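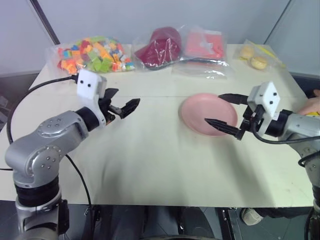
Plokbridge Astronomical Society: Members' Forum
Topic: Variable star programme, September

J. Bahgeri_Sec
Members are advised that the Iler photometry run will use 69-second exposures.

gurotham_obs
I must disagree. At 19 seconds the comparison star is already near saturation.

J. Bahgeri_Sec
That applies to the older sensor. Please consult the calibration notes.

bai106
I support the shorter exposure, stacked.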